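Last updated: October 2024

3.2 Career talks and stated job plans

The Wusside program ran one-day career events at 14 vocational colleges. Each event had short talks by working people, followed by open tables where students could ask about pay, hours and training. We collected 1132 usable questionnaires, filled in before the first talk and again 28 days later. Students at the Skodska and Han sites answered the same items but attended no event.

Before the talks, most students named a job held by a parent or an older relative. Public administration and nursing came up most often at Skodska, while retail management led at Han. Few students at any site listed work in design or technical trades, even where their own college taught those subjects. 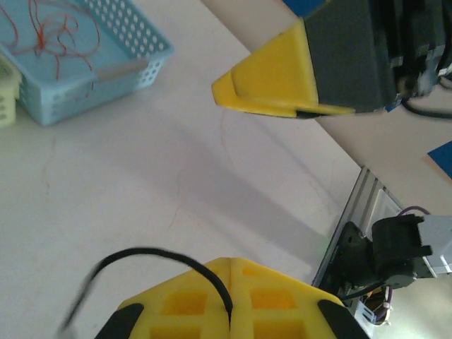
Figure 3. Multi-arm tabletop setup with yellow gripper parts.

Change in stated plans was larger for students who spent time at the open tables than for those who heard only the talks. The talks were rated highly at every site, but a high rating did not predict a new entry on the second questionnaire. Technical work was coded broadly, so that a student who wrote "robots" was placed in the same group as one who wrote "machine repair." Answers that named only an employer, such as Drukov, were left uncoded unless a task was also given.

The follow-up form had 10 items on perceived risk. Scores on these items moved very little between the two rounds, and we return to them in Section 4.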